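Gripper comparison: progress report to the Goodwin fund, March

Thank you again for your patience while we got the simulated work table ready. It took us longer than we had hoped, mostly because we kept changing our minds about the lighting, but the comparison you agreed to support is now properly under way and we are rather pleased with it.

As you may remember, we are trying 4 gripper settings on the same arm in Dradska, our simulated room, before Totus commits any money to hardware. Each setting is tried from 50 starting positions, and we repeat the whole lot whenever the controller changes. That has brought us to 3,561 logged attempts so far, which is more than we promised you in the autumn!
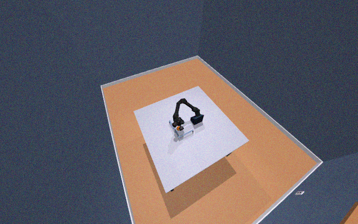
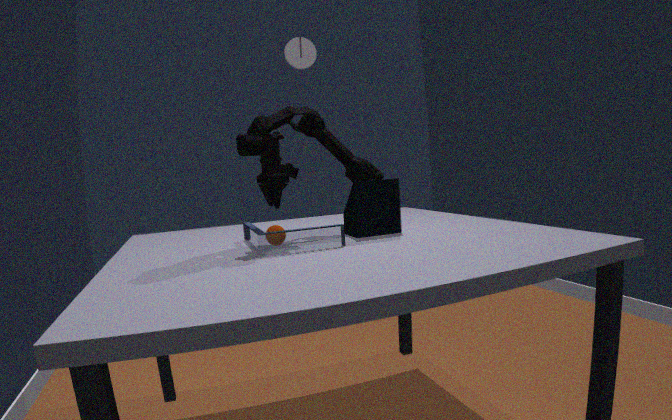
The arm and the small orange target on the simulated table, from a steep view and a low one.

We have learned most from the two camera views. The steep one is very good for judging sideways error, but it tells us little about height, and the low one makes up for that nicely, although its grain does trouble the Seltico tracker now and then. We would like to keep both, even though it slows each run down a little.

The narrower finger settings are doing better on small round things, and the wide one still tends to nudge them away. We should be able to send you the full tables in May, together with a revised budget for the second stage.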